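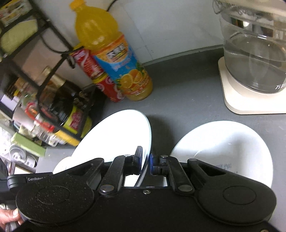 손에 쥐는 그리퍼로 접시를 집을 때 자꾸 미끄러집니다. 턱 교체로 해결될까요?

작성자: 서랍속나사
분류: 그리퍼 / 말단장치
조회 247

안녕하세요. 소규모로 주방 작업 자동화를 시험하고 있습니다. 조리대 위에 놓인 흰 도자기 접시를 집어서 세우고, 옆에 있는 건조대에 꽂는 동작입니다. 로봇팔에 올리기 전에 사람이 손으로 들고 움직이는 그리퍼로 먼저 동작을 모으고 있고, 지금 쓰는 것은 GenRobot 표기가 있는 검은색 제품입니다. 손가락 두 개가 마주 보는 구조이고 끝에 작은 턱이 달려 있습니다.

비교 대상으로 Nodeo의 평행 그리퍼를 같이 시험했습니다. 이쪽은 턱이 넓고 표면에 실리콘이 붙어 있습니다. 같은 접시, 같은 조리대에서 같은 사람이 집었고 결과는 이렇습니다.

작은 턱: 테두리를 얇게 물고 들어 올리는 것까지는 잘 됩니다. 접시를 세우는 도중에 무게중심이 아래로 돌면서 접시가 턱 사이에서 회전합니다. 떨어뜨린 적은 드물지만 각도가 매번 달라져서 건조대에 꽂을 때 어긋납니다.

넓은 턱(Nodeo): 회전은 거의 없습니다. 대신 조리대에 납작하게 놓인 접시는 테두리 밑으로 턱이 안 들어갑니다. 접시를 행주 위에 올려 두면 되는데 그러면 시험 조건이 달라집니다.

접시 무게는 330g짜리와 400g짜리 두 종류입니다. 가벼운 쪽은 작은 턱으로도 그럭저럭 되고 무거운 쪽에서 문제가 두드러집니다.

궁금한 점은 두 가지입니다. 작은 턱에 뭔가를 덧대서 회전을 줄일 수 있는지, 아니면 처음부터 넓은 턱을 얇게 깎아서 쓰는 편이 나은지 알고 싶습니다. 그리고 손으로 모은 동작을 나중에 팔로 옮길 때 턱 모양이 달라지면 데이터를 다시 모아야 하는지도 궁금합니다. 팔은 아직 정하지 않았고 Hetano 쪽 6축을 빌려서 써 볼 생각입니다.

덧붙임: 접시에 물기가 있을 때와 없을 때를 따로 적어 두지 않았습니다. 이것도 구분해야 하나요?

Xiomara Pruitt

비슷한 작업을 해 봤습니다. 번역기를 조금 썼으니 어색한 부분은 감안해 주세요.

미끄러짐과 회전은 따로 봐야 합니다. 적으신 내용으로는 접시가 빠지는 것이 아니라 물린 지점을 축으로 도는 문제입니다. 이 경우 마찰재만 바꾸면 효과가 작습니다. 접촉면이 점에 가까우면 아무리 마찰이 좋아도 비트는 힘을 버틸 길이가 없습니다. 접시 테두리를 따라 가로로 길게 닿는 면이 필요합니다.

저희가 쓴 방법은 이렇습니다. 원래 턱은 그대로 두고 안쪽에 얇은 판을 덧댔습니다. 테두리를 따라가는 방향으로만 길게 하고, 밑으로 들어가는 쪽 끝은 비스듬하게 깎았습니다. 그 위에 1mm 실리콘 시트를 붙였습니다. 판 두께가 두꺼우면 Nodeo 턱과 똑같이 조리대에서 걸리니 아래쪽 손가락에 붙는 판은 되도록 얇게 만드세요. 위쪽은 조금 두꺼워도 됩니다. 접착은 양면테이프로 시작하시면 됩니다. 모양을 몇 번 바꾸게 될 것이므로 처음부터 나사로 고정할 필요는 없습니다.

무는 위치도 확인해 보세요. 세웠을 때 접시 중심이 턱 바로 아래에 오는 자세라면 회전하려는 힘이 거의 없습니다. 옆을 물고 세우면 당연히 돕니다. 손으로 할 때는 사람이 손목으로 보정해 버려서 잘 모르고 지나갑니다. 동작을 천천히 해 보면 차이가 보입니다.

데이터 재수집 문제는 턱 끝의 위치가 얼마나 바뀌느냐에 달려 있습니다. 저는 Meredith라는 사내 시험대에서 턱 길이를 7mm 늘린 적이 있는데, 좌표 보정만 하고 예전 데이터를 그대로 썼더니 조리대 면을 긁었습니다. 접근 구간은 살리고 집는 구간만 새로 모았습니다. 카메라 화면에 턱이 크게 보이는 구성이라면 모양 변화도 영향을 줍니다. 영상으로 학습하실 계획이면 턱을 먼저 확정하고 모으는 쪽을 권합니다.

물기는 꼭 구분하세요. 시험표에 칸 하나만 추가하면 됩니다.

철판볶음

걍 흡착 쓰세요. 접시는 흡착이 제일 편함. 진공 패드 하나면 끝나는데 왜 테두리를 집는지 모르겠네요.

한발늦은서보

위에 흡착 얘기가 있는데 조건에 따라 다릅니다. 평평하고 마른 접시 가운데를 위에서 잡는 거라면 흡착이 편합니다. 이 글은 접시를 세워서 건조대에 꽂는 작업이고, 음식이 묻거나 물기가 있으면 진공 라인으로 물이 들어갑니다. 필터와 물받이를 달면 되지만 손에 들고 모으는 장비에는 부담스럽습니다. 바닥에 굽이 있는 접시를 뒤집어 잡을 때도 패드 크기를 따로 맞춰야 합니다.

저는 Bekcombe에서 나온 교체식 턱을 써 봤습니다. 안쪽에 얕은 V자 홈이 있어서 테두리가 홈에 걸립니다. 두께가 일정한 접시에는 좋았습니다. 테두리가 말려 올라간 접시나 얇은 접시는 홈 안에서 놀아서 오히려 각도가 더 흔들렸습니다. 접시를 두 종류만 쓰신다면 두 접시의 테두리 두께부터 재 보고 결정하세요. 차이가 거의 없으면 홈 방식도 후보에 넣을 만합니다.

Nodeo 턱을 깎는 것은 권하지 않습니다. 제가 받은 버전은 실리콘 아래 심재가 얇아서 깎은 쪽이 휘었습니다. 다른 버전은 모르겠습니다.

팔로 옮길 때 하나 더 볼 것은 무는 힘입니다. 손으로 쥐는 장비는 사람이 접시마다 힘을 다르게 줍니다. 그 값이 기록되지 않으면 팔에서는 개폐 폭만 따라가게 되고, 무거운 접시에서 힘이 모자랍니다. Hetano 6축은 제가 안 써 봐서 그리퍼 쪽 힘 설정을 어디서 하는지는 모릅니다. 빌리기 전에 문의해 보세요.

서랍속나사 (글쓴이)

답변 감사합니다. 무는 위치를 바꿔서 다시 해 봤는데 330g 접시는 세운 뒤 각도가 꽤 일정해졌습니다. 400g 접시는 나아졌지만 아직 조금 돕니다. 덧판은 얇은 스테인리스로 주문했고 아래쪽 손가락용은 끝을 깎아 달라고 했습니다.

흡착은 이번에는 쓰지 않기로 했습니다. 시험표에 물기 칸을 추가했고, 기존 기록은 물기 여부를 알 수 없어서 따로 빼 두었습니다. 테두리 두께는 캘리퍼스로 재는 중인데 한 접시 안에서도 자리마다 값이 달라서 홈 방식은 일단 보류합니다. 덧판이 오면 Nodeo 턱과 같은 순서로 다시 돌려 보고 여기에 결과를 올리겠습니다.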